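Re: [beadswap] Sorting by stone or by size? (was: October box clear-out)

Ehsan Gilani wrote:

> Hello all,
>
> I finally finished sorting my mother's bracelets and want to recommend
> the method, which I got from the Dimovance booklet. You take everything
> out, lay it all down, and sort by stone first. Jade with jade, agate
> with agate, pearl with pearl. Then each family gets its own box. The
> booklet says stones of one kind "rest better together" and that the
> elastic lasts up to 6 times longer if the families aren't mixed.
>
> I had 81 pieces counting the broken ones. It took two evenings and I
> feel very good about the result. I also ordered the Sinano cloth for
> wiping and the Aka divided trays. Has anyone else tried this? I would
> say it's the only system that makes sense for a mixed collection.
>
> Ehsan

Ehsan, I'm glad the boxes are done, and 81 pieces in two evenings is faster than I've ever managed. But I have trouble with nearly everything in that booklet, and I'd like to say why before half the list goes out and buys trays.

Start with the elastic. Six times longer than what? I went through my copy twice looking for a test, a comparison, even a sentence about somebody's aunt, and there's only the number. Elastic goes bad from being stretched, from sun, from lotion, and from age. I restring for people at the market and the cords that come to me snapped are mostly on bracelets that got rolled over the hand every single day. Whether they slept next to an agate or a pearl, I couldn't tell you, and I doubt the booklet's author could either. If you want elastic to last, stop pulling it over your knuckles with the fist half closed, and change the cord before it goes gray and slack.

"Rest better together" I'll leave to people who know what it means.

Now sorting by stone. My real objection is that most of us can't do it. I've been handling beads a long time and I wouldn't swear to half of what's in my own drawer. A dark red bead can be any number of stones, or glass, or resin, or dyed something. Same with smooth white ones. I once paid far too much for a string sold to me as old white jade, and when Amin (the repair shop, for anyone newer here) looked at a loose bead under the loupe it was glass with a seam. So if you build your whole system on what a thing is made of, you are building it on what the seller told your mother, and she isn't always around to be asked. Label a box JADE and the next person to open it will believe you.

What I do is slower to explain and quicker to do. I spread a towel or a soft blanket over the sofa and sort by how the piece is held together, and by nothing else at first. Cord in one group, beads on string or elastic in another, solid rings in a third. A braided cord bracelet needs its knots checked. Beads need the stringing checked. A hard ring has no string at all, so it gets looked over for chips and goes back. Those are three different jobs, and I'd sooner do one job at a time than switch back and forth because two things happen to be the same color.

The sofa matters more than you'd think. I used to do this on the kitchen table and I lost beads to the floor every time. A bead that drops on a thick blanket stays about where it dropped. Pick one with a bit of texture to it, since the round ones will travel on anything slick. And leave the boxes open beside you on the blanket so you aren't reaching across the whole lot with a bracelet hanging off your finger — that's how you drag three others along with it. 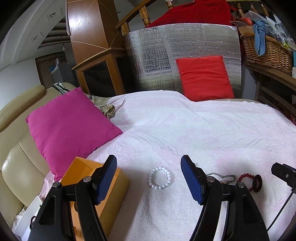 White beads laid out flat, orange box to the left, cord bracelet and dark red beads on the right.

Laying a bracelet down in a circle is the one step I never skip. Held up in the hand, everything looks fine, because the weight pulls the beads together at the bottom. Put it down flat and open it out into its round, and then look for bare string. A small gap on a knotted piece may be how it was made. A gap on elastic means the cord has given, and I put it aside for restringing even if the owner swears it fits better now. Of course it fits better. It's about to break.

I should say this has its own weak spot, which is that it mixes good pieces with cheap ones. A glass bracelet from a gift shop ends up next to something your grandmother was married in. Some people can't stand that. I don't mind it for an afternoon of checking, but I don't store them that way for long, and here I part company with Ehsan again, because I don't think stone families are the answer to storage either. What scratches is hard against soft. Pearls come off worst against nearly everything. So pearls and anything you suspect of being pearl get their own pouch, the solid rings each get wrapped so they can't knock together, and the rest can share a box if you don't shake it. You don't need divided trays. You need a few small bags and a bit of old cotton.

On the Aka trays in particular — I bought the small set and returned it. The compartments were too tight for a bracelet to lie open, so every piece had to be folded into a figure eight, and a bracelet left folded under tension is doing the very thing to its elastic that the booklet claims to prevent. Maybe the large set is better. I haven't seen it and at that price I'm not going to. Any open box wide enough to let the thing lie round will do. A candy box will do.

The Sinano cloth I have no quarrel with, except that it's a cloth. I cut up a worn undershirt and it has served since 2000 or so, washed now and then. Wipe dry, don't soak, and keep anything wet away from the knots. If someone has used the two side by side on the same string and saw a difference, please write in, and say what the beads were and how you knew.

One more thing about counting, because Ehsan's note says 81 "counting the broken ones." How do you count a broken one? If the string went and you have most of the beads in an envelope, is that a bracelet? I wrote down 56 last October and this year got a different number with nothing bought or sold, and I'm fairly sure the whole difference is envelopes. I'd suggest keeping a separate page for those. Write on the envelope what you know — where it was worn, who had it, how long the string was — and leave out what you only think. I have one from years ago marked "good coral" in my own handwriting and I no longer trust the person who wrote it.

So, Ehsan, a few questions, and I do mean them as questions. Did you find any pieces where the booklet's method told you something you'd have missed otherwise? When you split them by stone, how many did you have to guess at, and where did the guesses go? And did you check the strings at the same time or only the beads? If you only looked at the beads I'd go back through the elastic ones before they get worn again, whichever box they are in.

I'm willing to be talked out of some of this. If anyone has kept two similar strings, one stored with its own kind and one not, for long enough to have an opinion, I'd read every word. Until then the booklet is going back on the shelf next to the one about charging your amethyst on a windowsill, which faded mine.

Also, whoever asked last month about a thick brown ring that won't stand flat: check whether it's truly round before you blame the table. Plenty of them are a little oval, and that isn't damage. Run a fingernail around the inside edge for cracks. If the nail doesn't catch, wear it.

Marta

> > Does anyone restring with knots between every bead anymore, or only
> > for pearls?

P.S. to the person who asked the above further down the thread: only for pearls, and only when I'm paid.

Contact the list owner | Copyright remains with the authors of individual messages | Back to top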